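Saklow Family Learning Centre
Premises and supervision checklist: after-school homework sessions

Date of inspection: Friday, January 12, 2018
Completed by: Ximeng Gu
Areas covered: Binik Room, Tasar Room, entrance hall, rear corridor
Children on the register: 38
Previous inspection: October

Marks used: S — satisfactory. A — action needed. N — not inspected.

1. Arrival and collection

1.1 Signing-in sheet at the entrance, with time of arrival. S
1.2 List of adults permitted to collect each child. A
Comment: Four entries name one parent only. Where a child lives in two households, both addresses and both telephone numbers must be held. Forms to be reissued by the office.
1.3 Door to street closed during sessions and opened by staff only. S
1.4 Late collection procedure displayed. S
Comment: The notice still gives the old office number. Replace at next printing.

2. Bags and personal belongings

2.1 Bags kept off the floor and clear of doorways. A
Comment: The rear corridor was narrowed by bags at 4 p.m. Pegs are too few for the present register. Quotation from Jurić Joinery for a second row to be obtained before half-term.
2.2 Belongings marked with the child's name. A
Comment: Many black bags look alike, and a maker's label is no substitute for a name. Parents to be reminded by letter.
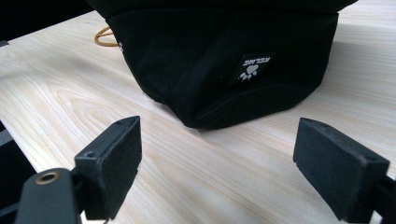 2.3 Medicines handed to staff and not left in bags. S
2.4 Long cords and straps tucked in where bags are stored at child height. S
Comment: Drawstring bags to go on the upper shelf in the Tasar Room. 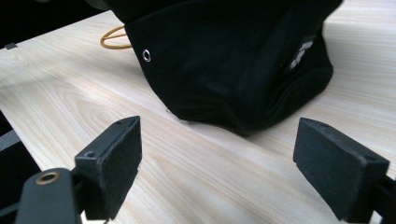
3. Rooms and furniture

3.1 Tables steady, edges free of splinters. S
3.2 Heating guards fixed. S
3.3 Window restrictors in place on upper floor. A
Comment: One restrictor in the Binik Room is loose. The window is to remain locked until repaired.
3.4 Store cupboard locked. N
Comment: Key not available at time of visit.

4. Fire and first aid

4.1 Exit routes clear. A
Comment: See 2.1. The rear exit could be reached but the corridor did not meet the required width.
4.2 Extinguisher number 104 within service date. S
4.3 First aid box complete. A
Comment: Small plasters and one eye pad missing.
4.4 Evacuation practice held this term. N
Comment: Planned for the second week of term — result to be entered in the log.

5. Supervision

5.1 Ratio of staff to children met throughout the session. S
5.2 Quiet area supervised separately. S
5.3 Concerns about attendance or behaviour recorded and passed to the child's school. A
Comment: Two notes were undated. Staff are asked to sign and date every entry, including those where no further step was taken.

Actions under 1.2, 3.3 and 4.1 are to be completed first. Items marked N will be inspected at the return visit.

Signed: Ximeng Gu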